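## Unit 4: Task transfer in a staff kitchen

Case site: the Gotley building, operated by Breathnach. The staff kitchen serves three floors. Gisela Daza supervises the kitchen crew and supplied the shift records used in this unit.

**Terms**

- *Task transfer*: moving a defined piece of work from a person to a machine.
- *Residual work*: what stays with the person after transfer.
- *Exception*: any event the machine hands back.

**Before transfer.** One attendant per shift washed up by hand, wiped the counters and restocked soap and sponges. Washing up was logged as a single line, "dishes." The log did not separate scraping, rinsing, stacking or finding a place to put things down. This is common. Work that has never been automated is rarely described in enough detail to automate.

**After transfer.** The Dander two-arm unit was introduced in May on the afternoon shift. Over the review period it was assigned 601 items and completed 516. The remainder were logged as exceptions and finished by the attendant.

Points to note from the records:

1. Exceptions were not spread evenly. Flat plates were seldom returned. Thin items, such as chopsticks, and items lying under water were returned often.
2. The attendant's hand-washing time fell. Checking time, which had no line in the old log, had to be given one.
3. Counter layout became a work rule. Crew members who used to leave a mug wherever there was room were asked to keep the area beside the sink clear. 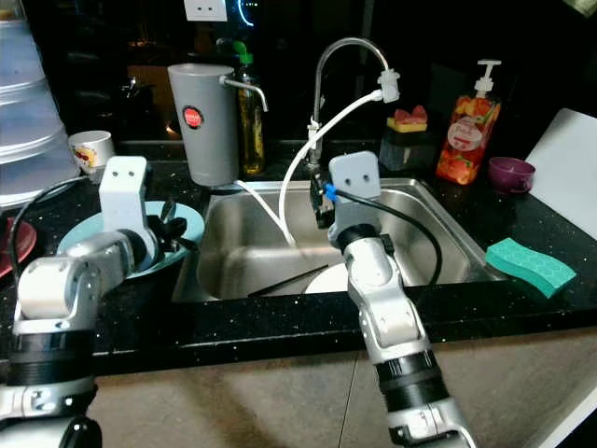
Daza's objection to the first staffing proposal concerned point 2. The proposal, prepared with the Festness scheduling tool, treated every completed item as time saved. It allowed no time for inspection, and it assumed the attendant could leave the room between exceptions. The revised schedule keeps the attendant on shift and adds inspection as a paid duty with its own training.

**Skill and grading.** The attendant's job grade was written around manual output. Under the revised duties, output depends partly on the machine, so an individual target of 100 items per shift no longer measures the person. The target was dropped. No replacement had been agreed when the records were supplied.

**For discussion**

- Calculate the exception rate. Which further data would you need before using it to set staffing levels?
- List the residual work at this site. Mark each task that did not exist before transfer.
- Who should decide the counter layout rule, and who bears its cost?

Reading for Unit 5: the section on handover logs in the course pack.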